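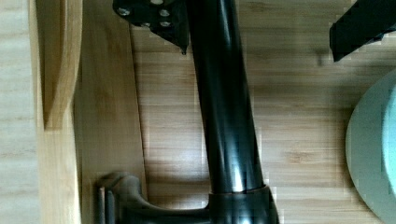
The Beaudoin 2260 is a single-lever kitchen faucet for people who cook most nights and would like the thing they touch forty times a day to be pleasant to hold. We have carried a few black faucets over the years and sent most of them back, usually over the handle, which tends to be a skinny little stick that you hunt for with soapy fingers. On the Beaudoin the spout is a tall, glossy black tube, and the lever comes off the collar at the bottom in one long curve, dipping before it rises again to a rounded end you can push with the side of your hand (or your wrist, if you have been at the pie dough). The lever is a dark bronze, so you get two tones that sit happily together, and it looks lovely near wood.

## Who it suits

If your kitchen is all bright chrome and you love it that way, we would gently point you toward the Cerix, a very good faucet with a plainer shape. The Beaudoin is happiest in a room with a bit of color and a bit of clutter: patterned tile, a crock of wooden spoons, the good cutting board left out all week. It also works in a smaller kitchen where the sink is close to everything else, as the water comes down from high enough that you can get a stockpot under it without tipping the pot sideways.
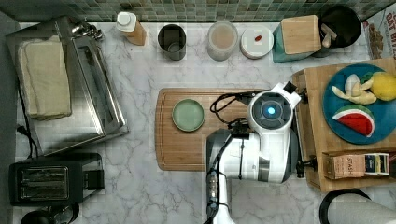 You will want to think about the counter itself before you order. The faucet takes one standard hole, and it is perfectly at home in stone, laminate or solid wood, but do measure from the hole to the wall behind. The lever needs room to swing, and we have had more than one customer call us with a faucet in one hand and a handle that bumps the backsplash. If you are tight on space at the back, mount it with the lever to the side, the way Kendra MacLeod has hers. Kendra runs our kitchen department and has lived with a Beaudoin since we first took samples, and she will happily talk to you about it for as long as you like, and possibly a little longer!

## The details

- **Item number:** 2260
- **Height above the counter:** 11 inches
- **Finish:** gloss black spout, dark bronze lever
- **Holes needed:** one
- **Handle:** single lever, hot and cold
- **Supply lines:** included, with washers and mounting nut
- **Warranty:** 2 years, parts
- **Price:** $300

## Putting it in

Most people who have changed a faucet before can manage this one in an afternoon, with the usual groaning under the sink. Shut off both valves, open the old faucet to let the pressure out, and put a towel and a shallow pan down before you loosen anything. Set the new base in place, have a friend hold it straight from above, and tighten the nut from below by hand first. A basin wrench finishes the job. Run the water for a minute or two with everything open and feel along the connections with a dry paper towel.

If your shutoff valves are old and stiff, please call a plumber and don't force them. We are glad to suggest one if you live near the store.

## Looking after the finish

Gloss black shows water spots, and we would rather tell you so now. A soft cloth and a drop of dish soap will take care of them, and after that a quick dry wipe when you are doing the counters. Keep scouring powder, bleach and the rough side of the sponge well away from it. If you have hard water, wipe the base of the lever once a week with a cloth dampened in half vinegar, half water, then rinse it off right away. Don't leave vinegar sitting on the bronze.

## Goes well with

The Deritz soap pump comes in a dark bronze that is close to the lever, though a shade warmer in daylight. Our Utex sink mats are cut to leave the drain clear and come in gray or cream.

Orders placed through the website ship from our own stockroom. Returns are fine on anything that hasn't been installed, as long as the washers are still in their bag.

*Page updated 14/01/2018*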